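Tremley TG-2 Parallel Gripper Finger Set

Product no. 1239
Sold as a pair, with base bar
Price: $200 per set
In stock - orders placed before noon ship the same day

The TG-2 is a pair of replacement fingers for small two-finger electric grippers. It is made for bench work: picking up small parts, moving cables out of the way, handling fabric and holding light items steady while someone works next to the arm. The fingers are matte black with a rough, speckled surface, and each one has a long slot along its length. The slots keep the weight down and give you a place to run a cable tie or fit a small sensor of your own.

The fingers taper to a blunt tip. We tried a sharper tip on the first version and customers found that it marked soft parts, so we dropped it. The blunt tip is a little slower to line up on very small pieces but holds them better once it has them.

If you use a wrist camera, the fingers will be in view at the bottom of the picture. The matte finish cuts down on glare from ceiling lights and glass, which was a common complaint with our older gloss set.

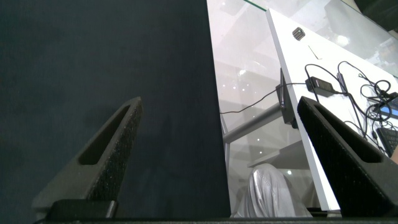 The set fits the Ruvolo R-series wrist directly. For Toivonen arms you will need the Bindard adapter plate, sold separately. Screws for both are in the bag, along with a hex key. Swapping a set takes a few minutes and the gripper should be powered off while you do it. Run your normal open and close calibration afterward, even if you are replacing one TG-2 set with another.

What's in the box
2 fingers, left and right
1 base bar
Screws and hex key
Printed fitting sheet

Care
Wipe with a damp cloth. Do not use solvents on the gripping surface. Replace both fingers together when the texture wears smooth at the tips.

Bulk orders
A case of 20 sets is $3360. Cases are packed to order, and the next batch goes out in April.

Returns
Unused sets can be sent back within 30 days. We can't take back fingers that have been drilled or cut.

Questions about fit should go to Santosh Uniyal in product support. Please include your arm model and a photo of the wrist flange - it saves a round of emails.

Page updated Monday, March 9, 2026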